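Chapter 7
Can a Machine Do the Dishes Yet?

A dishwasher cleans plates, but someone still has to load it. Most home chores are like this: the hard part is picking things up. Shop-floor robots have done well for decades because each part arrives in the same spot, facing the same way. A kitchen bench offers no such favours.

Hüsnü Akyol's team at Witcombe logged 1,048 tries at grasping small household objects, many of them in simulation — a cheap place to fail. Round shapes and thin stems gave the most trouble. We begin with the grasp itself, and leave planning to Chapter 9.
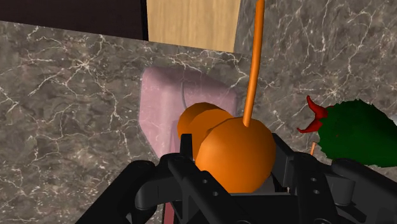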